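Drunden Parts Recovery
Bench FAQ: Desktop Towers

Home > Support > Bench FAQ > Desktop towers

Applies to full-size and mid-size desktop towers handled at the Justcombe site. Laptops, all-in-ones and rack servers have their own pages. Questions on drive erasure go to the data handling page.

General

What condition should a tower be in before it reaches the bench?
Shut down, unplugged, and with every external cable removed. After the power cord is out, press and hold the power button for 10 seconds to drain what is left in the supply. Standby power is present on the motherboard whenever the cord is connected, even with the machine off. Any unit that arrives with a cord still in it goes back to the intake shelf.

Do I need a wrist strap?
Yes. Clip it to bare metal on the chassis, away from painted or powder-coated surfaces. If the work table is metal, do not lay a loose board directly on it. Use an antistatic mat or the bag the board came in.

Why is the tower placed on its side?
With the motherboard at the bottom and facing up, cards and coolers are not hanging from their connectors, and a dropped screw can be found. It also gives a straight vertical path to the CPU socket. Put the side with the removable panel uppermost and check that the case does not rock before you start.

Which screws do I need to keep?
All of them. Case screws and drive screws often differ in thread, and swapping them will strip a hole. Use the divided tray. Standoffs stay in the case unless the work order says otherwise.

Removing parts

What is the order of removal?
1. Side panel.
2. Power and data cables to the drives.
3. Drives.
4. Graphics card and any other expansion cards.
5. CPU cooler.
6. Processor, if it is on the work order.
7. Memory.

The power supply and motherboard come out only for a full strip. For a part pull, leave both in place. The Plorier sheet lists which of the seven steps apply to the job. Skip the others and mark them N/A.

Can I take the memory out before the processor?
Yes. The order of steps 6 and 7 can be reversed. Some benches prefer to leave the modules in until the end so the slots are not open while thermal paste is being cleaned up.

How do I release an expansion card?
Open the retention clip or remove the bracket screw at the rear wall. Then check the inner end of the slot for a latch. On many full-length slots there is one, and it is easy to miss under the card. Release it, then lift evenly along the length of the card. Lifting one end first puts a side load on the contacts.

The drive has colored plastic clips on it. Are they part of the drive?
No. They belong to the case. Squeeze both sides inward, slide the drive out, then take the carrier or rails off and return them to the bay. A case sent out without its drive clips is graded one level down.

Do cable colors tell me which cable is which?
Only in part. On standard power cables yellow is 12 volts, red is 5 volts, orange is 3.3 volts and black is ground. Data cable color has no meaning. Go by the connector, and never by color alone.

Should I remove the coin cell?
Leave it unless the unit is going to storage for longer than 4 months or the work order calls for a settings reset. When you do remove it, push the retaining spring aside with a plastic tool. Do not pry from under the cell with a screwdriver - there are traces close to the holder on most boards.

Processor and socket

How does the processor come out?
Remove the cooler first. If the paste has set, twist the cooler a few degrees each way before lifting. On older sockets without a load plate, a straight pull can bring the processor out with the cooler while the lever is still closed.

On sockets with a load plate, press the lever down, move it sideways clear of its hook and raise it fully. The plate can then be opened. Lift the processor straight up by two opposite edges. No sliding, no tilting.

Can I touch the metal lid of the processor?
Yes. The lid is the heat spreader and handling it does no harm, although fingerprints should be wiped off before fresh paste goes on. Do not touch the underside.

What do I do with an empty socket?
Cover it as soon as the processor is out. Use the plastic cap that matches the socket type. If there is no cap in the drawer, close the plate over the empty socket and flag the unit. Nothing should be passed across an open socket, including tools and cable ends. Bent contacts are the main reason a board is scrapped after a part pull.

What should I be able to reach without moving any cables?
In a typical tower laid flat, the socket, the memory slots and the top expansion slot. If a harness lies across one of these, route it to the drive side of the case and hold it with a hook-and-loop tie.
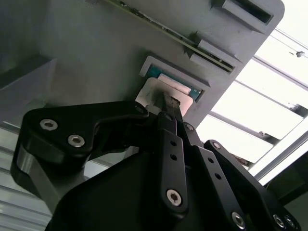 Card at the housing slot, teal-blue board behind it. 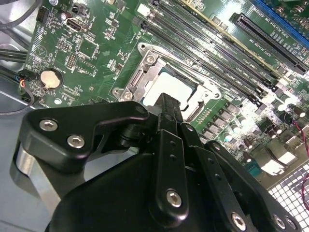
Socket with the processor in place. Memory slots run toward the right, coin cell at lower left.

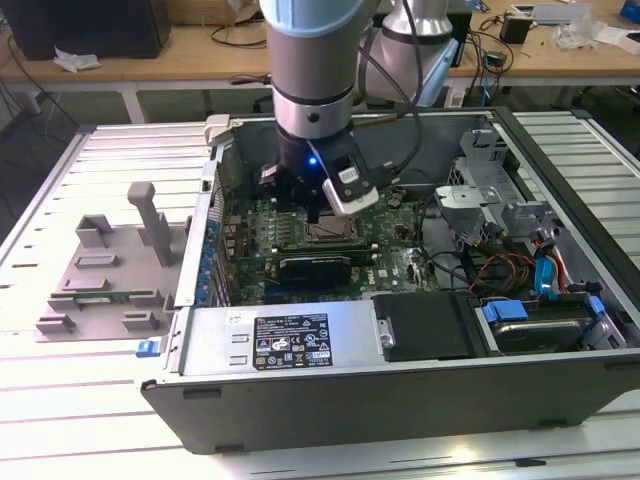
Open tower on its side, socket empty, power supply along the near side.
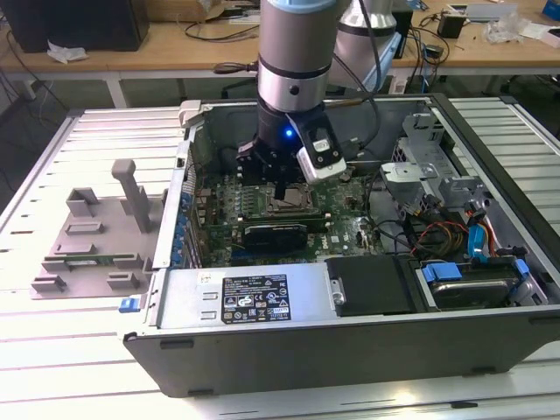
Open tower with the drive bay at lower right. The fixture to the left of the case has a thin green board strip in its lower slot.

Cards, slots and fixtures

How much force does a card need?
Less than most people use. A card that is square to its slot should start with light, even pressure. If it stops early, take it out and look at both the slot and the edge of the card. Do not rock it to get past the stop. The usual causes are a wrong notch position, a bent guide or debris in the opening.

How do I tell that a card is fully seated?
Compare both ends. The exposed height should be equal along the whole length. For cards with a bracket, the bracket foot should also sit flat on the case wall with the screw still out. If you need the screw to pull the bracket down, the card is not seated.

What about memory modules?
Open the latches, line up the notch and press on both ends. The latches should close without help. A module with one latch still open is the most common cause of a unit that powers up with no display. Pair positions are shown in the service manual for the model or printed on the board.

Can modules be stacked while I work?
No. Stand them in the slotted fixture or lay them flat in a tray, one per pocket. Stacked modules scrape components off each other. The gray plastic fixtures are for temporary holding only, and parts must be bagged before the end of the shift.

Which way do parts go into the fixture?
Contact edge down, label facing the operator. Do not force a part that is too thick for the slot. Heat-spreader modules go in the wide tray.

Power supply

May I open the power supply?
No, under any circumstances. Capacitors inside can hold a charge after the cord is removed. A suspect supply is replaced as a unit and the old one is tagged for electrical recycling.

Where do I find the rating?
On the specification label fixed to the metal housing. Record the total wattage and the part number. Leave the label on. A supply with a missing or unreadable label cannot be resold and goes to recycling even if it tests good.

Is a supply from one tower model usable in another?
Do not assume so. Brand-name towers often use their own board connector or mounting pattern. Match the part number, or check the Ong cross-reference list at the bench terminal.

Paperwork

How are pulled parts labeled?
One bag, one part, one label. The label carries the unit number, the part type and the bench number. Write it before the part comes out of the case. For unit 381, a pulled graphics card would read 381-GPU followed by the bench number.

What if I find a part that is not on the Plorier sheet?
Leave it where it is, add a line under "Unlisted", and carry on. Intake will reissue the sheet. The same applies when a listed part is missing.

What do I record about the socket?
The type, whether a cap was fitted, and the condition of the contacts under the magnifier: OK, bent, or missing. "Looks fine" is not an accepted entry.

The side panel will not go back on. What should I check?
- Drive cage not folded fully down
- Card bracket not seated at the rear wall
- Cable caught on the case rail
- Panel release latch still in the open position

Check the cable first. If the panel is pressed home over a trapped cable, the insulation may be cut, and the cable then has to be replaced.

Related pages: Cooler removal and paste cleaning / Socket caps by type / Data handling / Packing towers for return freight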